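About Ivcombe
How we write the house rules for hand-held gripper work, and who we are
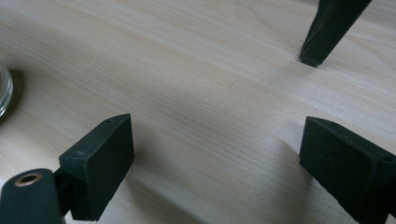
Why does a small team need written rules for collecting data with hand-held grippers?

Because two careful people will do the same job in two careful ways, and the difference between them ends up in the recordings. One person closes the fingers gently and waits a beat before lifting, another closes and lifts all in one go, and both of them would tell you they did it properly. A written rule settles which way the team does it this season, so that the people who train a robot on the recordings later on are learning the task and not the habits of whoever was on shift.

That question is the one we get most often, usually on the first call, and it's a fair one. Most of the teams who come to us are small. They have a bench or two, a few grippers, a shared folder that made sense to the person who set it up, and a great deal of know-how that lives in people's heads. They've been getting along fine. Then someone leaves, or a second room opens up, or a customer asks for the procedure in writing, and suddenly all that know-how has to be put on paper by a Thursday-afternoon sort of person who would much prefer to be building something. We are the people who like that part of the work. We really do!

What we do

Ivcombe writes, tests and looks after working rules for teams who teach robots by demonstration. Most of our work is with hand-held grippers, where a person holds the tool and does the task with it at an ordinary table, and the recordings are used for training afterward. We also do some work on fixed arms, mainly on the floor markings, stop procedures and handover notes that go with them, but the hand-held side is where we started and it's still the bigger part of our week.

A set of rules from us is short. The longest one we have ever handed over was 32 pages, and Lurdes still brings it up as a warning. The usual kind is 8 pages, including the sign-off sheet, and it's written to be read standing up. We put the steps in the order a person does them, we keep one instruction to a line, and we leave a wide margin for pencil. If a page comes back to us with nothing written in the margin we tend to worry that it hasn't been used.

How we got started

Huguette Doucette spent a good many years writing maintenance procedures for packaging lines before she ever picked up a gripper. She'll tell you (at some length, if there is coffee) about the binder at her first plant, which was beautifully printed, locked in an office, and wrong about the order of two valves. She came to robotics to help a friend's lab sort out its recordings, and found the same binder problem with newer equipment around it. Nothing was exactly wrong in that lab. It was just that the rule for setting up a table existed in five versions, four of them spoken.

Lurdes Frade was the one on the other side of that table. She had been running collection sessions, training new operators, and throwing out a painful amount of their early work, and she had started keeping a notebook of the reasons. Bench not cleared. Sleeve in the way. Finger pads never checked. Object set down in the same spot every single time. The notebook had 26 reasons in it when the two of them sat down together, and those reasons, tidied up and put in order, became the first edition of what we now call the Collano rules. Collano was the name of the street the lab was on. We did mean to think of something better.

The Collano rules

Collano is our general rulebook, the one we begin with before we fit anything to a particular team. We are glad to share the spirit of it here, and if you only ever take these few things from us and never call, that's all right too.

Before a session

Clear the work area down to what the task calls for, and write down what stays. "Tidy" means different things to different people, so our sheet asks for a list of what belongs on the table and makes no mention of tidiness anywhere.

Look at both gripper fingers, inside faces first. Wipe away dust. Scuffs are normal wear and may stay, but a nick you can feel with a fingernail goes in the log, and the finger gets swapped before the next session.

Check the screws by hand with the proper driver. Snug, then stop. Overtightening has cost our clients more parts than loose screws have.

Open and close the gripper through its full travel a few times with nothing in it. Listen as well as look.

Stand or sit where you plan to work and see where your own shadow falls. Shadows are allowed. What we ask is that the lights stay as they are for the whole session once you begin, and that any change of lamp or blind is written down with the time.

During a session

Work at the pace the task sheet gives. If the sheet doesn't give one, work at the pace you'd use in your own kitchen with a guest watching, and ask for the sheet to be fixed.

Vary the starting position of the object on purpose. This is the rule new operators find hardest, because our hands love a favorite spot. We use a simple draw of cards to pick the next position, and it works better than good intentions.

A fumble is kept if you recovered from it and marked if you didn't. Please never delete one at the bench. Whoever reviews the session decides, and a marked mistake is useful to them in a way that a missing one can't be.

Glass gets its own line. If there is glass anywhere on the table, whether it's part of the task or not, the operator knows where it is before starting, and there is a brush and pan within reach of the room. No bare-handed pickups of broken pieces, ever, however small they look.

Stop when your wrist tells you to. Holding a tool out in front of you is tiring in a sneaky way, and the recordings show it before you feel it. Breaks are on the schedule and the schedule isn't up for bargaining.

After a session

Fill in the log while you are still in the room. Not at home, not on the train -- in the room.

Put the gripper away with its fingers slightly apart and its log card beside it. The next person reads the card before lifting the tool.

One person collects and a different person reviews. On a very small team this can feel silly, and we've had people swap chairs with each other and laugh about it, but the second pair of eyes is the part of Collano we'd give up last.

How a rule gets into the book

Every rule we write begins as a margin note from somebody who does the work. We type it up, try it ourselves at our own bench, and then lend it to a team for a trial. A rule that people skip is either unclear or unneeded, and we go and find out which before we say a word about training. Some of our favorite afternoons have been spent watching a patient operator ignore page three and then explain, quite kindly, what was the matter with it.

We ask for a trial of 1,000 recorded demonstrations before a rule moves from draft to standing. It sounds like a lot, and for a tiny team it is, so we let several teams pool theirs. The number has no magic to it. Huguette picked it after a rule about resting the gripper between takes looked wonderful for a week and then fell apart the moment people stopped thinking about it, and she wanted enough work behind each rule that everyone would be good and bored.

Once a year, in August, we go through the entire book and take things out. Adding a rule is easy and pleasant, and everybody feels looked after. Taking one out means arguing with whoever wrote it, which in our office is a matter of turning one's chair around. The arm-clearance page lost half its length that way last summer and has been quoted back to us more often ever since.

Where our rules sit beside the formal ones

We should be plain about this. Our rulebooks are working practice. They are meant to sit underneath the safety standards and laws that apply where you are, and they don't replace a risk assessment or a qualified safety engineer. If you run powered arms near people, you need that assessment first, and we'll ask to see it before we write a line. When one of our rules and a formal requirement disagree, the formal one wins and we'd like to hear about it the same day.

The same goes for the people being recorded. Anyone whose hands, voice or workplace might turn up in a session is told beforehand what's being kept and for how long, and they can say no without giving a reason. That page is at the front of every rulebook we hand over, ahead of the equipment.

Who we work with

Dultex came to us with three rooms that each logged sessions differently, and we spent most of a winter there getting to one log card. The card is still in use, with an extra box their night crew asked for and which we have since borrowed for everybody else. With Manzano we wrote the training course for new operators, two days long, most of it at the bench. Their trainers teach it themselves now and send us their margin notes, some of them quite stern.

We take on a small number of teams at a time. Huguette handles the writing and the first visit, and Lurdes runs the bench work and the operator training, though in practice they sit close enough together that you'll get both of them on any call.

Coming to see us

Visitors are welcome at the bench by arrangement. Bring your own procedure if you have one, in whatever state it's in. Crossed-out pages and coffee rings are fine, and so is a photo of a whiteboard. We'll read it through with you, try a few steps of it by hand, and send you home with our pencil marks on it, and there is no charge for a first reading.

Please wear sleeves that roll up.

Page last reviewed 2025-03-08 by Lurdes Frade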